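# Cullis Draining Soap Dish, Lime

$10 each, or four for $36 if you can think of four places to put one 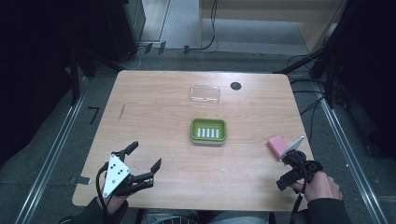

I've been selling bathroom and laundry bits long enough to be wary of anything with the word "system" on the box, and the Cullis arrived with "Dry Bar System" written on three sides of it. It's a soap dish. You put soap on it. The soap sits above the water instead of in it, and that's the full extent of the system.

We stock it anyway, mainly because the last one we carried (the Rellmont, discontinued in June) kept coming back with hairline cracks, and the Cullis hasn't so far.

## What the maker says

- "Makes every bar last up to three times longer." Compared with what? I asked and got a brochure. A bar left in a puddle goes to mush quickly, so any dish that drains will look good beside that. Three times sounds like a number somebody liked.
- "Tested over 3,604 washes." I'd love to know who stood there for the last four.
- "Hygienic surface technology." It's smooth and it rinses clean. Call it technology if you want.
- "Fits all standard bars." Mostly true. The big Czerwiński olive oil block we sell hangs over at both ends until you've used a fair bit of it. Cut it in half with a kitchen knife and you're fine.

## What we found

Sandrine Delorme, who does our ordering, had one beside her kitchen sink over winter and I had one in the shower. Hers is still going strong. Mine got a chalky film after a few weeks because our water is hard, and a soak in white vinegar took most of it off. The colour has held up on both, which I didn't expect of a green that bright.

It does slide. On a wet ledge with any slope it'll creep toward the edge, and the box says "stay-put base", so I'd call that claim wrong. Sit it somewhere flat. If you only have a sloped ledge, buy the Rivier wall-mounted one for a few dollars more and skip this page.

The tray holds a small amount of water and then it holds no more. In a busy house that means tipping it out every day or two. The brochure calls this "virtually maintenance free" – it's doing a lot of work, that "virtually".

## Details

| | |
|---|---|
| Colour | Lime (there was a grey listed; we've never been sent one) |
| Pieces | Two, top lifts out |
| Cleaning | Warm water, a bit of dish soap |
| Dishwasher | Maker says yes, top rack. Ours came out slightly bowed, so we say no |
| Our stock code | 355 |

## Questions we get

**Does it work with shampoo bars?**
Yes, and it's probably better for those, as they go soft faster than ordinary soap.

**Is it worth it over the two-dollar one at the hardware store?**
Depends on the two-dollar one. If it has drainage and you like it, keep it.

**Can I return it?**
Unused, within a month, with the box. Kamran Butt handles returns and he'll want your receipt.

## Shipping

Flat rate on small parcels, or free pickup from the shop counter. We don't do express on soap dishes. Orders of more than a dozen, please email first so we can check what's on the shelf.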